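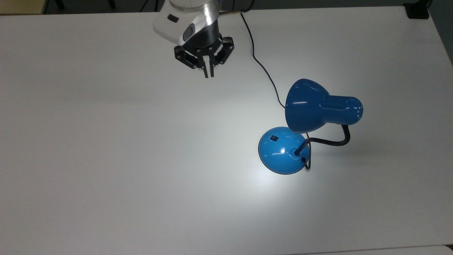 Open day at the Skesham workshop: progress note

Monday, May 6, 2019
Prepared by Hanna Chornovol for the Sternden fund

The open day took place last week as planned in the second work package. We ran the tabletop arm in the front room from late morning until closing. Visitors could stand at the far side of the table and ask questions while Yến Võ operated.

The task on show was the desk lamp. The arm has to approach the lamp, find the switch on the base and press it, then return to its start position. We chose it over the block sorting we showed in December. People know what a lamp should do and can judge the result for themselves.

The switch is a small target on a curved, shiny base. Glare on the base still upsets the position estimate, and on a few runs the fingers came down short of the switch. Yến slowed the final approach after lunch and this helped. The gooseneck is a second problem – if a visitor bends the shade to a new angle, the light on the table changes and the arm has to look again before it moves.

Training for this task used 3,576 recorded attempts. The plan called for 2,000 by this stage, so we are ahead on data. Testing is behind, and 5 of the planned test setups have not been started.

Spending on the day came to 900, all from the outreach line. Most of it went on room hire and printed sheets.

Two teachers from Győri asked if the demonstration could travel. The arm can be moved, but the table would need to go with it, and we have asked Suvex for a transport quote.

Next steps are to repeat the lamp task with a matte base, finish the open test setups, and send you the run logs with the next report.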